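Simulation Notebook, Mug Hanging Task
Student Robotics Project, Girnton Workshop
August, entry opened 2:15 p.m.
Present: S. Işık, F. Ibarra, E. Espinoza

The purpose of this session was to review the grasp stage before the team runs the full sequence for the course demonstration. Celeste Cáceres had reported that the planner was selecting grasps too near the end of the handle, and the approach offset was changed accordingly before the first run. The mug model and the pegboard model were left as they were in the previous entry.

Two batches of 100 episodes each were run, the first with the old offset and the second with the new one. Random seed 527 was used for both. Episode length was capped at 3900 steps. Logs are stored in the Prenham folder under the usual naming rule. 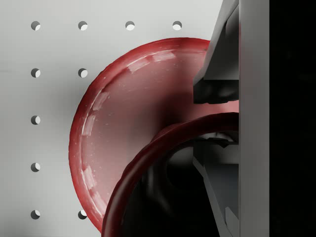

Fidel Ibarra raised the question of finger clearance. With one finger inside the mug and the other outside, the inner finger has little room to correct if the wrist angle is off. He proposes a slower closing speed over the last part of the approach. Serpil Işık would prefer to keep the speed and tighten the angle tolerance instead. Both options are to be tested separately, and neither setting should be merged into the shared branch until Birutė Strazds has reviewed the results.

Contact settings for the finger pads were copied from the Ledesma configuration file and have not been checked against the current gripper model. Elba Espinoza will do this before the next batch.

Open items:
Success rates for both batches still to be tabulated.
Wrist camera view to be saved at every grasp attempt.
Peg position file needs a version number.

Entry closed 4:40 p.m. S.I.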